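Nondale 537 Flared-Wall Storage Bin, Dark Gray

The Nondale 537 is a large rectangular bin for stockrooms, workshops and packing areas. It is molded in one piece with flared walls, so empty bins nest inside each other and take up little floor space between jobs. Lids are sold separately and fit both the 537 and the shorter 302.

Inside length is 700 mm at the rim. The floor is flat, with no ribs, and small parts can be swept out by hand. The plastic is dyed all the way through. Surface scratches will show as lighter marks and do not affect the strength of the bin.

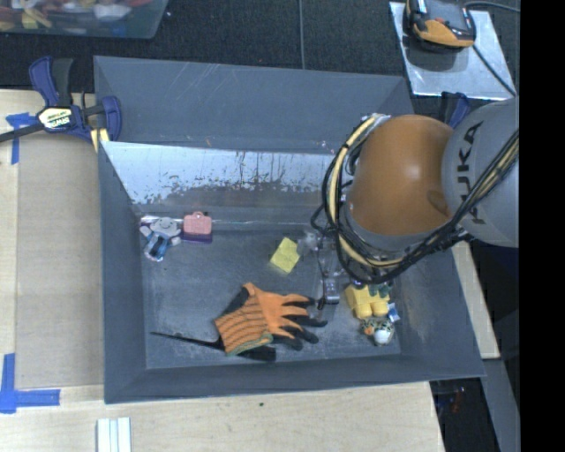 Large gray bin on a wooden tabletop, with wear on the floor and walls.

Wash with warm water and a mild detergent. Do not use wire brushes or solvent cleaners. Bins that have carried oily parts should be degreased before they are nested, or they may stick together.

Use with the Waritz dolly (order code 919) for moving full bins across level floors. The dolly has four casters, two with brakes. It is not suitable for ramps.

Label holders by Akyol clip over the rim on the short side. They come in packs of ten.

Sold singly or by the pallet. Pallet orders ship from our Alleck warehouse; please allow extra time in January, when the warehouse closes for stocktaking. Returns are accepted on unused bins only.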